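Ticket 3906 — right arm stops during cloth fold
Opened by: Minttu Laitinen
Site: Unimdale, two-arm cell

Right arm faults out part way through the fold program. The log shows "joint 5 following error" and the arm holds position until reset. Happened 3 times this morning.
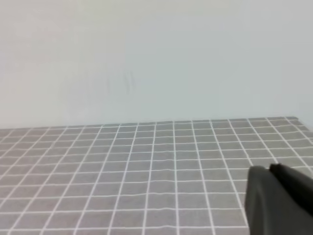

Restarted the controller and homed both arms. Same fault at step 640. The left arm reports nothing.
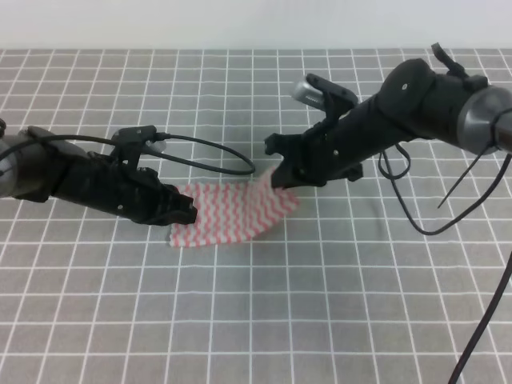 Tapio Partanen asked for the cable routing to be checked — slack on the right side can pull on the wrist when it turns. Speed limit lowered for now.
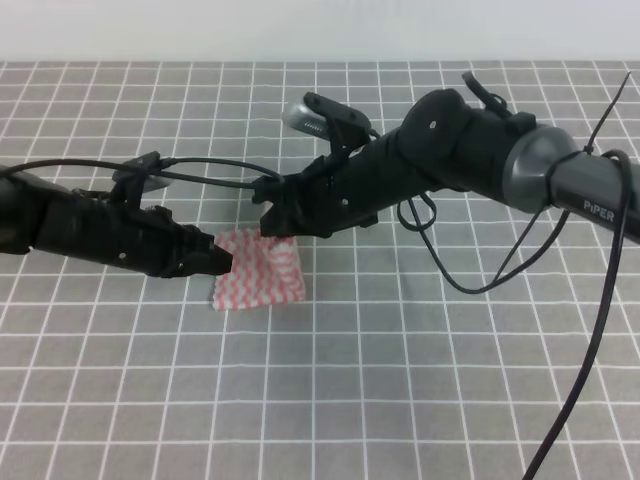 Ran it again at the lower speed, no fault so far. Keep hands out of the cell until the arm is powered down. Waiting on clips from Draretti.

Status: open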